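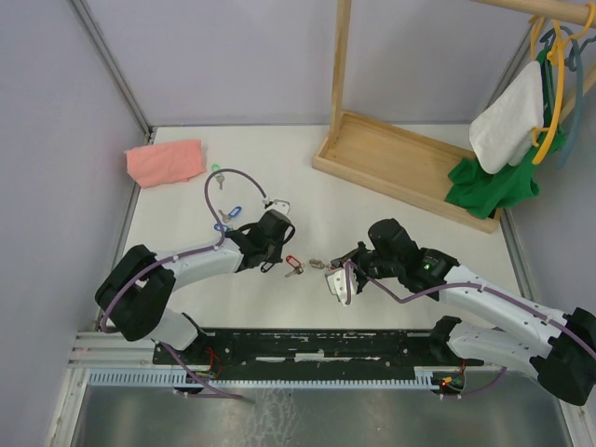 The Last Show at the Luik

My aunt Shiela left me a movie theater with 200 seats and a popcorn machine that screamed. I was twenty-six and had never run anything bigger than a yard sale, so of course I said yes!

The Luik was the only screen in Berirville, and by October I owed the film distributor 558 dollars and couldn't pay it. So I booked the one movie I could get for free, an old pirate musical my aunt had kept under her bed (along with her tax returns and a ham radio).

Five people came. One was Indrek from the hardware store, who'd been an extra in it as a kid and had never told a soul. He started singing in the second reel, every word, in this huge shaky baritone, and then Dalia from the bakery joined in from the back row, and I forgot all about the projector and sat down on the steps with my flashlight still on.

When the lights came up he asked if I'd run it again tomorrow. He wanted to bring his brother.

I said sure, seven o'clock, and went to look for more popcorn.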